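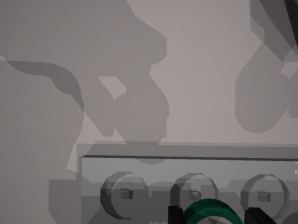 The Okeo Street repair room in Verora will stay open two evenings a week through the end of the summer, after a spring that brought far more broken household things through the door than the organizers had planned for. Most of what comes in needs a small part and a bit of patience, and the small parts are the trouble, as anyone who has dropped a washer on a dark floor will know. The room has taken to keeping its rings and seals in trays, and a gray block with round recesses, with a green ring close by, gives a fair idea of the kind of order they are after.

The room opened in the old Ngui shoe shop, which many readers will remember for its creaky front step and the bell that rang twice. The step has been fixed (it was the very first repair) but the bell still rings twice, and by common agreement it is going to stay that way. Since opening, 679 items have been written into the big green ledger by the door. Lamps and toasters lead the list, with kettles close behind, and there is a surprisingly long run of music boxes, most of them brought in after one very happy grandmother told her whole choir.

The summer evenings will each have a loose theme, though visitors are welcome to bring whatever they like. Early July was given over to fans, for obvious reasons, and the rest of the month is set aside for garden hoses, sprinklers and leaky outdoor faucets. Leaks are usually a matter of a worn ring, and the room keeps the common sizes on hand at no charge. For odd sizes, please bring the old ring along, even if it is in pieces – a good half of one is enough to measure against.

Trindeleck, the hardware store across the square, has lent the room six stools and a long bench, and has offered to order unusual parts at cost for anybody who comes over with a slip from the ledger. Parts ordered this way take roughly 13 days to arrive, so a hose brought in now should be back on its reel while there are still tomatoes to water.

Sewing machines are the one thing the room has had to put a limit on, with a short waiting list at the front table. The machines are heavy and they take a whole evening each, and the people who know them best would like to go home before dark now and then. Microwave ovens and anything that runs on gas cannot be accepted.

There is coffee, and there is generally cake, and you do not need to have anything broken to come in and sit down for a while. Children are welcome with a grown-up, and the low table at the back has old clocks that they may take apart to their hearts' content. Doors open at 6 and the last item is taken in an hour before closing.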